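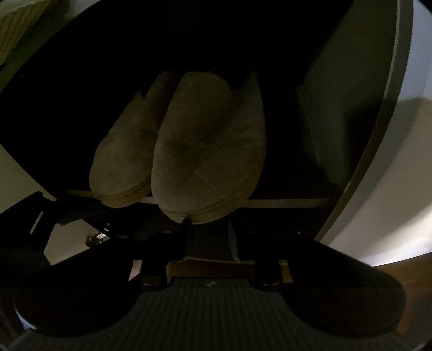 Plakska 322 roller shade, inside mount

1. Measure width at the top, middle and bottom of the window. Use the smallest.
2. Hold brackets flush to the frame, mark the holes, drill. Screws are in the small bag.
3. Clip in the chain side first, then the pin side. Listen for the click.
4. Pull down slow, check its level.

Note: shade uneven? Take it out, re-roll by hand, try agian.

CAUTION: keep chain away from kids. Fit the tensioner before first use.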